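Rusier Edge-Joined Board, No. 8

Home > Kitchen > Boards and Blocks > Rusier

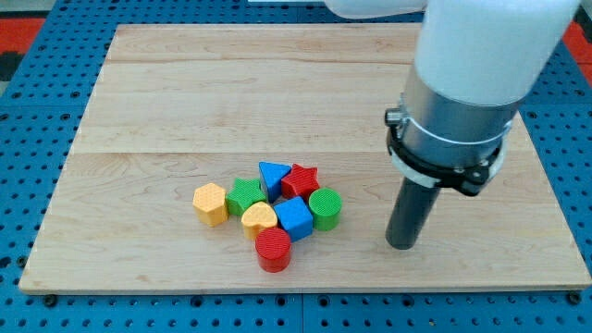 Let's be clear about what you are buying. It is a board. You put bread on it, or an onion, or the mail, and it stays where it is. We have sold fancier things over the years, including a cheese dome that played a tune, and we took back most of the cheese domes. The No. 8 keeps leaving the building and not returning.

Rusier makes it from long strips of hard maple glued edge to edge, then sands it until somebody in the shop gets bored. There is no juice groove. There is no slot for your tablet, no hidden drawer, no little steel bowl that falls out when you lift the thing up. If you want a juice groove, look at the Petedent Carver, a fine board with a groove deep enough to float a toy boat.

Who it suits

People who cook most nights and own one good knife. People who roll out pie dough twice a year and spend the rest of the year meaning to. It also makes a decent surface for serving, provided your guests don't expect a slate tile with their initials on it.

It does not suit anyone who plans to run it through the dishwasher. We get a few emails a month that begin "I only did it once." Once is plenty. The warranty has a paragraph about this and it is in bold type.

Finish and care

The board ships with a coat of food-safe mineral oil. Wipe it down after use, stand it on its edge to dry, and oil it again when it starts to look thirsty. In a dry house with the heat on that might be every month. In a damp one you can go a good while longer. A tin of Shi board oil is the one we keep in the shop, and one tin will outlast your enthusiasm for the job.

Garlic smell: coarse salt and half a lemon. Beet stains: same thing, with more swearing. Deep knife marks can be sanded out with fine paper, going with the grain.

Knots and color

Wood comes from trees, and trees don't take notes. Your board may have streaks, a knot or two, or one strip a shade darker than its neighbor. We don't hand-pick for looks and can't honor requests for "a calm one," though we did enjoy being asked.

Details

Item number: 627
Wood: hard maple
Construction: edge-joined strips
Finish: mineral oil
Feet: none, so you can use both sides
Warranty: 5 years against splitting at the seams
Price: $52
Shipping: flat, in a box, with more paper than we'd like

From customers

"Bought it to replace a plastic one my brother melted. Heavier than I expected and I now cut everything on it, including coupons. Took one star off because it doesn't fit in my sink, but my sink is a joke." Yolanda Palacios, 18/04/2023

Goes with

Shi board oil, small tin
Pornoveck bench scraper, for dough and for moving chopped things from here to there
Petedent Carver, if you skipped ahead and are still thinking about the groove

Returns

Unused boards can come back within 30 days. Used boards can't, and yes, we can tell. Please keep the box until you've made up your mind.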